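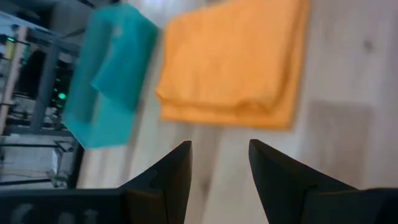

Organisations that collect demonstrations for learning systems have become very good at reporting quantity and remain poor at describing what they have gathered. A funder is told how many recordings exist, and seldom what was in them. Consider the folding of laundry, a task on which our own group at Baltby has spent most of the winter. An orange towel already folded into a neat stack and a crumpled teal cloth beside it on the floor present two quite different problems to a gripper, yet in most catalogues both would be filed under the single word "textile". A system trained on such a catalogue inherits its vagueness.

The Skevongate collection, to which we contributed from December onwards, held 613 recordings when it was last reviewed. Of these, 400 began with the cloth laid flat on a table. The operators were not at fault. They had been asked for clean examples and they supplied them. The instruction itself was mistaken, for it treated the untidy start, the blurred approach and the second attempt as waste to be removed before delivery.

My colleague Oliwia Wasilewska has argued that every recording should carry a short written note by the person who made it, stating how the cloth lay at the outset and whether the grasp was repeated. I was at first opposed, on grounds of cost. A trial on the Joleo arm persuaded me otherwise. The notes took operators 3 minutes per batch, and they brought to light 5 kinds of starting position for which we had no label at all.

I would therefore ask those who commission this work to change what they pay for. Payment by the recording rewards the easy repetition of a task the system has already seen. Payment by the range of conditions covered would produce smaller collections, and they would be slower to assemble. Contracts for the coming year are now being drafted, and the wording should be settled before collection resumes.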